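Wiltia 方形木屋套件
Breltodora 木构工坊 / 整屋套件 / 单间系列

外墙边长:427 厘米,正方形平面
门洞净高:199 厘米
整套发货重量:2,759 公斤
连接螺栓直径:12 毫米
结构:松木墙框,四坡屋顶,预切椽木
状态:接受预订,按下单先后排产

Wiltia 是我们做得最上瘾的一款套件。平面是个正方形,四面墙一样长,四片屋面一样大,往中间一收,顶上落在一块八角形的木顶心上。第一次在工坊院子里把椽木全部插进顶心的时候,大家围着看了好一会儿,午饭都忘了吃!它可以当书房、画室、客房,也可以放一张长桌做手工间。有客户用它做陶艺,有客户在里面养了一屋子兰花(记得多开一扇窗)。

套件所有的木料都在 Drindville 的工坊里切好、钻好孔、编好号。墙框以片为单位发货,每一片两个成年人抬得动,院门窄一点也能侧着进去。我们坚持不做整墙的大片,虽然那样立起来更快,可是要吊车,很多老院子根本开不进吊车。

套件包含

墙框:全部墙框片,含门框一处、窗框三处。窗框的位置可以换,四面墙的模数相同,哪一片放哪边都接得上。最后定位置之前,建议搬把椅子到地块上坐一个下午,看看太阳怎么走。
地梁与地板龙骨:防腐处理松木,端头已封。
椽木:四根角椽加全部短椽,鸟嘴口已切好。
顶心:八角形硬木块,手工打磨,底面留有一个灯线孔。
五金:直径 12 毫米的热浸镀锌螺栓、垫圈、螺母,加上墙角的折角钢板。散件按步骤分袋,袋子上印着步骤号,请不要一口气全部拆开倒进一个桶里。
外墙板:竖向企口松木板,未上漆。
门:实木框门一扇,合页已装好,锁另配。
图纸:一本装订好的安装手册,外加一张大幅总图,可以钉在墙上看。

套件不包含

基础、屋面瓦、保温棉、室内饰面、玻璃、电气、门锁、油漆。屋面材料各地差别太大,有人喜欢金属瓦,有人喜欢木瓦,也有人铺草皮。墙框和椽木之间的空腔按常见保温棉的宽度排布,在本地建材店买就行,比我们运过去划算。如果想铺草皮屋面,下单时一定要说明,角椽要换成加厚的那一种。

关于尺寸

427 厘米的边长是反复试出来的。再小一点,放下一张双人床之后就只能侧身走路;再大一点,角椽要用更粗的料,重量一下子上去,四片屋面那种轻快的样子也没了。这个尺寸里,床靠一边,书桌靠窗,中间还能铺开一块瑜伽垫。喜欢开阔感的话不要做吊顶,让椽木露着,抬头看到八条线往中间跑,真的很漂亮。

门洞净高 199 厘米,个子特别高的朋友请留意。门框片可以定做加高款,顶上的过梁往上移,外墙板也跟着改,需要另外报价。加高款的图纸我们已经画过好几回,不会拖慢排产。

基础怎么做

三种做法都可以用,手册里各有一章。

混凝土墩:最省料,适合平整或者略有坡度的地块。墩子的位置图在手册最前面,先放线,再量两条对角线,对角线相等才算方。请量两遍。四坡屋顶对基础的方正特别敏感,底下歪一点,顶心那里就会有一根椽木死活塞不进去。

螺旋地桩:软土和沙土地上很好用,当天打完当天就能架地梁。地桩不在套件里,当地有施工队的话让他们连桩顶托架一起供应,托架宽度要和地梁对得上。

混凝土整板:适合想做抛光地面或者铺地暖的人。选这种做法,地板龙骨可以从订单里去掉,相应的钱会退,同时换成一套墙脚锚栓。

不管哪种做法,地梁离地面要留出通风的空隙。木头不怕淋一场雨,怕的是长年闷着。南方潮湿的院子里,屋子底下铺一层碎石,四周挖浅浅的排水沟,比刷多少遍防腐漆都管用。

安装过程

两个人可以装,三个人装得更开心。需要的工具都很普通:棘轮扳手、水平尺、橡皮锤、电钻、两把人字梯,外加一副够高的脚手架,装顶心的时候用。脚手架可以租,千万不要拿两把梯子搭块板凑合。

先铺地梁和龙骨,拧紧,再查一遍水平。然后从任意一个角开始立墙框,相邻的两片先用螺栓松松地连上,四面都围起来、校直之后再统一上紧。这一步最容易着急,螺栓早早拧死,到最后一片就合不拢了。墙顶的圈梁是搭接的,接缝和墙框片的接缝错开,图上用红线标着。

接下来是全程最好玩的部分。顶心先架在中间的临时立柱上(立柱随套件发,用完可以锯成凳子腿),四根角椽对着插进去,两两平衡,插好之后整个屋顶的样子一下就出来了!短椽从中间往两边补,最后拆掉立柱。拆之前请确认圈梁四个角的折角钢板全部上紧,屋顶往外推的力都靠它们拉住。

屋面板和防水层建议紧接着做,不要隔夜。外墙板可以慢慢来,墙框披着防水透气膜,等一段时间没有问题。

室内饰面

里面怎么弄,完全看自己。松木板、石膏板、胶合板都能直接钉在墙框上,龙骨间距适合市面上的标准板材。松木板最省事,钉好就完工,闻着也舒服。石膏板的好处是后面想怎么变都行,刷漆、贴墙纸、贴软木,隔几年换一次心情。贴墙纸的话,接缝要批平,木结构随季节会有一点胀缩,墙角最好别让纸直接转过去,两边各裁齐,中间用一根收边条或者立柱压住,日后就不容易起皱。砖纹、石纹这类有横线的花样,贴之前先在墙上弹一条水平线,从它开始对花,几面墙的线才接得上。

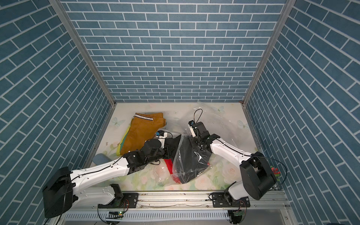

蓝灰砖纹墙面,转角处为银色铝立柱,地面为浅色玫瑰花纹。

地面同样随意。龙骨上铺一层结构板,再上面可以是木地板、软木、地胶,瓷砖也行,铺瓷砖要在下面多加一层板,减少变形。浅色地面会让屋子显得大不少,尤其是只开了两扇窗的时候。墙脚线请留到最后再钉,地板四边要有伸缩的缝,墙脚线正好遮住它。

灯线从顶心的孔里下来,挂一盏吊灯最合适。想要更多插座的话,封内墙之前把线管穿好,墙框片的立柱上已经预钻了穿线孔,高度齐平,一根软管能绕屋子走一圈。电气部分请找持证的电工。

外墙处理

外墙板出厂时是原木色,没有上漆。放着不管,它会慢慢变成银灰,朝南的一面变得最快,颜色不匀,有人觉得特别有味道。想留住木色就用透气的木蜡油,上墙之前先把每块板的四面都刷一遍,榫舌也要刷到,不然板子干缩以后会露出一条条白边。这件事装完再补就很麻烦了。

喜欢颜色的话,我们工坊自己调的 Cuervo 木油值得一试。它是一种很深的黑褐色,近看还能见到木纹,配上浅色窗框很精神。可以在订单里加购,也可以先要一块刷好的小样板,在自家院子里摆几天再决定。

木料与做工

墙框和椽木用的都是窑干松木,含水率检测合格之后才进切割机。料子干透了才肯听话,孔位才对得上,这一点我们一点都不愿意省。节疤会有,松木本来就有节疤,活节不影响强度,也好看;死节和贯通裂纹在选料台上就挑出去了,挑出去的短料拿来做包装垫木。

顶心用的是白蜡木。最早的版本是钢板焊的,强度绰绰有余,可是屋里一抬头就看见一坨铁,冬天还会结露。设计师 Gladys Valderrama 换了三种做法,最后定成现在这个八角木块,受力的地方藏着螺栓,从下面看干干净净。她的说法是:“抬头看的次数比想象的多,值得把那一块做好。”我们完全同意。

运输与存放

整套 2,759 公斤,分成几个木托盘,用带尾板的货车送到路边。卸货需要叉车,没有叉车就得拆开托盘一片一片搬,请提前约好几位有力气的朋友。托盘从上到下按安装的倒序码放,最先用的在最上面。

如果不能马上开工,请把料堆垫离地面,盖上防水布,两头留口透气。不要把塑料膜四面裹死,里面闷出水汽,木头会发霉。五金袋和手册放进屋里。门扇要平放,别斜靠在墙上过冬。

十二月工坊停机保养切割设备,这段时间不出货,图纸修改和咨询照常。想赶在开春立屋的朋友请把这一段算进去。

可选配件

加窗框片:把一片实墙换成窗框片,数量不限,不过每个墙角旁边要保留一片实墙用于抗侧推。
双开门框片:替换普通门框片,适合朝花园开的那一面。
门廊套件:两根立柱、一片小坡屋面,能放一张摇椅和一双雨靴。
加厚角椽:草皮屋面或者大雪地区使用。
天窗框:装在任意一片屋面上,自带翻边。
样品盒:一小段企口板、一套螺栓、一截椽木端头,价格 199,下整套订单后抵扣。强烈推荐先要一盒,拿在手里比看多少文字都清楚,螺栓和孔的配合也能自己试一试。

常有人问起的几件事

两座能不能连起来?可以,中间用一段平顶过道相接,过道的图纸我们有现成的,两座屋子之间请至少留出檐口的宽度。直接墙贴墙不行,两片屋面的水会汇到中间那条沟里,迟早漏。

能不能住一整年?保温做足就能。墙、屋顶、地板都要做,少做一面,冬天脚底就是凉的。小屋子体积不大,一台小炉子就很暖和,装炉子要提前告诉我们烟囱从哪片屋面出去,那里的短椽要改位置。

需不需要审批?各地规定不同,下单之前请先去问当地的主管部门。我们可以提供平面、立面、剖面和结构说明,纸质和电子版都有,盖章的结构计算书要另外委托。

以后想搬走怎么办?主要连接都是螺栓,按手册倒着拆就行,外墙板要小心起钉。拆之前给每片墙框重新写上编号,原来的编号多半已经被保温棉和内饰盖过、蹭掉了。

少了零件呢?打开五金袋先对照清单,缺什么发张照片来,补件随下一班快递走。每袋本来就多放了几颗螺母,草地上找螺母实在太折磨人了。

有没有更小的?有的,同样的屋顶做法,我们正在试一款小号的,给孩子当玩具屋或者放园艺工具都合适。样屋已经立在工坊门口,图纸还在改檐口,定下来以后会放进单间系列。

参观与预订

Drindville 工坊院里有一座完整的 Wiltia,屋面和内饰都做好了,另外有一座只立了骨架,故意不封板,方便看清每个节点。白天都可以来,上午十点以后最好,那时候锯子的第一轮活干完了,说话听得见。来之前打个招呼,我们把梯子架好,可以爬上去摸一摸顶心。

预订请注明产品编号 427-W、基础做法、窗框片数量、收货地址,以及门口道路的宽度。有地块照片的话一并发来,坡地最好附上几个点的高差。收到以后我们会回一份墙框排布图,确认签字再进入排产,开切之前窗的位置都还能改。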